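Kastville Campus: Tarora Building Reaches Final Stage

Work on the new Tarora Building at the Kastville campus has entered its final stage, and the first departments are expected to move in during August. The four-storey building will house teaching rooms on the lower floors, with staff offices and 30 study spaces above. A lecture hall seating 400 has its own entrance from Norilari Street, so that it may be used for public events in the evening. 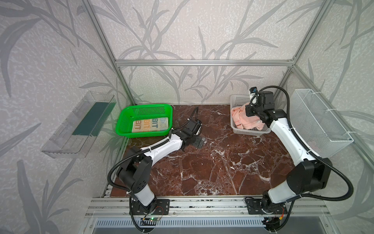

The main contractor, Kalogeropoulos, has completed the roof and the external brickwork. Lifts are now being fitted, and the east stair will remain closed until they have been inspected. Deliveries to the site are limited to the hours before 10 am.

Polyxeni Xenos, Head of Estates, has thanked staff and students for their patience while the north car park has been out of use. It will reopen with 7 accessible bays.

Departments wishing to request changes to room layouts should write to Cameron Rutherford in the Estates Office by Tuesday. Requests received later will be considered after the building has opened.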